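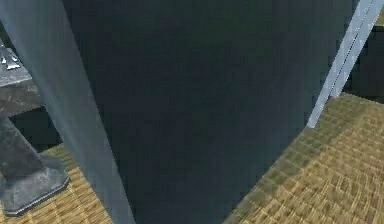

Figure 4. Dark slate blue beside a lighter blue-grey. Computer rendering. Source: B. Snorradóttir.

4.2 Naming of dark blues and greys

The dark end of the Fuvo paint range gave the most trouble in the naming task. Householders in Makby were shown each card for 90 seconds under the same lamp and asked what they would call the colour if they had to order more of it over the phone. Across the 60 households we recorded 304 different names. Most of the spread came from the blues and greys, where people who lived in the same house often gave different answers to the same card.

Yellows and reds were named quickly and with little variation. For the dark blues, people tended to start with a plain word such as navy or charcoal and then add to it. The additions were mostly of two kinds: a second colour (navy grey, greenish charcoal) or a thing (wet slate, school jumper, storm). Older participants used more names of the second kind. We did not find a difference between owners and renters.

Shading makes this harder. A wall that turns away from the window can look like a different paint from the one beside it, and several people said they had once taken back a tin believing it was the wrong batch. Where two blue-grey faces meet along a soft edge, as in Figure 4, the darker one can be called black or navy and the lighter one grey. Brøndum's earlier work on painted hallways reports the same problem, although his participants were professional decorators and used a much smaller set of words.

We scored two names as matching if they shared a main colour word, so that slate blue and dull blue were a match but slate blue and slate grey were not. This rule is stricter than the one used in the Drudamis survey and lowers our agreement scores for the greys. We kept it because a person ordering paint by name would be sent to a different shelf in the second case. Thing-names with no colour word in them – storm is the clearest case – were left out of the matching and are listed separately in Appendix B.

In nine households a participant changed their answer after hearing someone else in the room. These answers were kept in the list of names but removed from the agreement scores. A second round of visits was held in October, when daylight in the front rooms was stronger, and used the same cards in a new order. Results for that round are given in Section 4.3.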